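Über uns

Prikow lagert, verpackt und liefert Büromöbel. Angefangen haben wir mit gebrauchten Stühlen und Schreibtischen aus Büroauflösungen, die Remzi Değirmenci aufgearbeitet und an kleinere Firmen weiterverkauft hat. Das machen wir bis heute, dazu kommen Einlagerung, Umzüge innerhalb eines Gebäudes und die Einrichtung einzelner Räume.

Unser Lager hat 926 Quadratmeter. Es liegt auf derselben Etage wie Büro und Werkstatt, getrennt nur durch eine Tür und einen Flur. Wer einen Stuhl Probe sitzen möchte, kann das nach Anmeldung im Büro gerne tun.

Was wir machen

Jedes gebrauchte Stück wird geprüft und gereinigt. Bei Drehstühlen tauschen wir Rollen und Gasfedern bei Bedarf aus, Netzrücken werden auf Risse kontrolliert. Tischplatten schleifen wir nur nach, wenn es das Material hergibt - sonst bleiben die Gebrauchsspuren und der Preis wird angepasst. Im Jahr gehen mehr als 3000 Möbelstücke durch unsere Hände.

Für den Transport wickeln wir hohe und sperrige Teile in Stretchfolie, Kanten bekommen vorher einen Schutz aus Karton. Kleinteile wie Schrauben und Schlüssel kommen in beschriftete Beutel, die am Möbel befestigt werden. Eingelagerte Ware bleibt bis zur Abholung verpackt.

Unsere Stuhlserien Ledham und Orby halten wir als Neuware vorrätig, Ersatzteile für die ältere Serie Blackburn gibt es auf Anfrage. Ab 600 Euro Warenwert liefern wir im Stadtgebiet ohne Aufpreis.

Wer wir sind

Remzi Değirmenci: Geschäftsführung, Einkauf
Güven Değirmenci: Werkstatt
Saadet Oral: Lager und Verpackung
Birsen Karaca: Telefon, Angebote, Termine
Birsen Yazıcı: Buchhaltung

Bei zwei Kolleginnen namens Birsen bitte am Telefon den Nachnamen nennen. Rechnungsfragen gehen an Frau Yazıcı, alles andere an Frau Karaca.

Abholungen sind nach Absprache möglich. Bitte die Auftragsnummer mitbringen und bei größeren Mengen eine zweite Person zum Tragen.

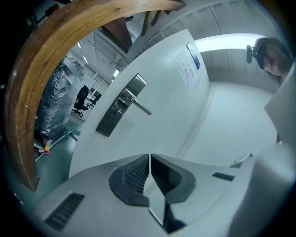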